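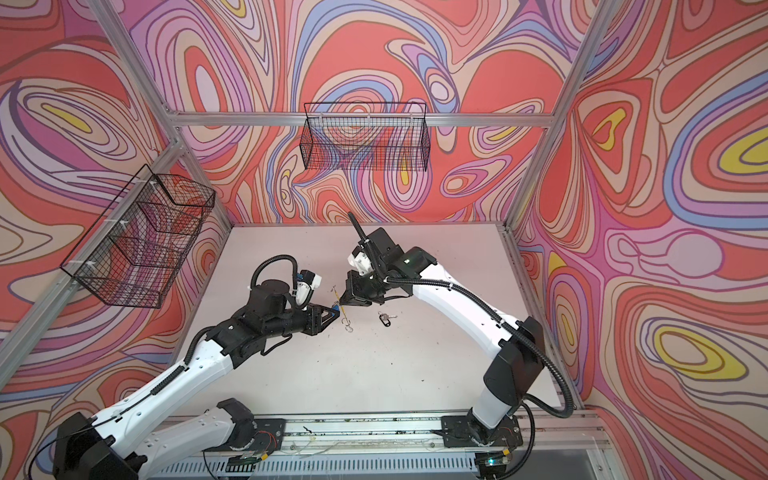 Wallpapered Panels and Hanging Baskets for a Framed Work Table
Updated 2nd June

A table set inside an aluminum extrusion frame gets a lot more useful once it has walls and some storage. The walls stop small parts from rolling off the back, and baskets hung on the frame leave the top clear. Covering the walls in wallpaper is optional, but it costs little and can be done in an afternoon, not counting drying time.

The instructions cover three walls (left, back and right) with the front left open. They assume the frame is already bolted together and the table is in place.

What you need

Flat panel board for three walls
One roll of wallpaper, 27 inches wide. I used Hirnico pattern 3495.
Wallpaper paste (Mullar ready-mixed)
Wide brush and a plastic smoothing tool
Utility knife with new blades
Steel ruler and a carpenter's square
Screws and T-nuts that match the slots in your frame
Open-topped wire mesh baskets
White zip ties
Flush cutters
Microfiber cloths and dish soap

Step 1. Check the corners

Put the square into each rear corner of the frame and check for 90 degrees. If a corner is out, loosen the bracket, push the post over and tighten it again. Do this before you measure anything. A panel cut for a crooked frame will leave a wedge-shaped gap.

Step 2. Cut the panels

Measure each wall between the posts at the top and again at the bottom. Use the smaller number. Sand the cut edges lightly and wipe off the dust.

Dry fit all three panels. They should go in without being forced. Mark the back of each one L, B or R with an arrow pointing up, then take them out.

Step 3. Plan the pattern

With a large flowing pattern, lay the panels side by side on the floor in the order left, back, right. Unroll the paper across them and slide it until you like where the big shapes land. Swirls and nested ovals are forgiving at the corners. Stripes and grids are not, and you will need to match them exactly.

If a panel is wider than the roll, put the seam off to one side where it will be less noticeable.

Step 4. Paste and trim

Brush paste onto the board in an even coat, all the way to the edges. Lay the paper from the top down, and work from the middle outward with the smoothing tool. Small bubbles usually flatten as the paste dries. Large ones need to be lifted and smoothed again right away.

Leave an inch of extra paper on every side. Let the panel dry flat overnight, turn it face down on a clean surface, and trim with the knife against the ruler. Change the blade as soon as it starts to drag. A dull blade tears the paper and leaves a white edge.

Step 5. Mount the panels

Put the back panel in first, then the sides. Tighten the screws only until the panel stops moving. Overtightening dents the board and wrinkles the paper around the screw head.

Step 6. Hang the baskets

A crossbar along the back wall is a good place for one basket. A second can go on a corner post, angled against the side wall. Wire mesh works well because it lets the pattern show through and you can see what you put in it.

Hold the basket where you want it and reach over the table a few times to make sure you won't hit it. Then fasten it:

Thread a zip tie through the mesh and around the bar near one upper corner. Leave it loose.
Thread a second tie near the opposite lower corner.
Level the basket, then pull both ties tight.
Trim the tails with flush cutters. Scissors leave a sharp end.

Two ties are enough for light items such as tape, pencils and cloths. I keep the load under 5 pounds. For anything heavier, use metal brackets in the frame slots. I have had good results with the Gowda ones. The Ukov brackets also fit, but the screws that come with them were too long for my frame.

Step 7. Clean the top

A light matte surface shows everything, and the middle of the table gets dirty first. 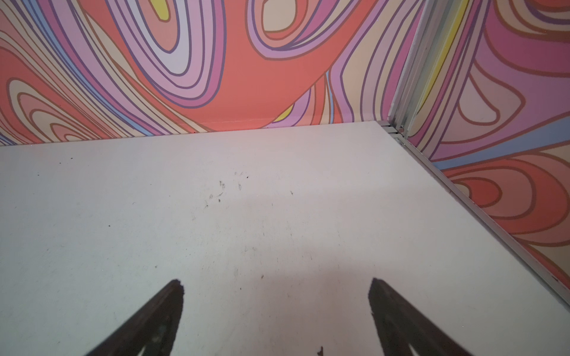
Dark specks and faint grey scuffs near the middle of a white work surface.

Start dry. Brush the crumbs toward the open front and into a dustpan. If you wipe first, grit gets dragged across the surface.

Next, wring out a cloth in warm water with a drop of dish soap and go over the smudges in straight passes. Stop short of the wallpaper. Water that runs into the joint at the back can lift the bottom edge of the paper.

For scuffs that stay, try a white pencil eraser before any kind of abrasive pad. Pads leave shiny spots on a matte finish, and those don't come out. Dry the top with a second cloth.

Dust the wallpaper with a dry cloth when it needs it, and check the zip ties at the same time. Replace any that have turned brittle or started to slip.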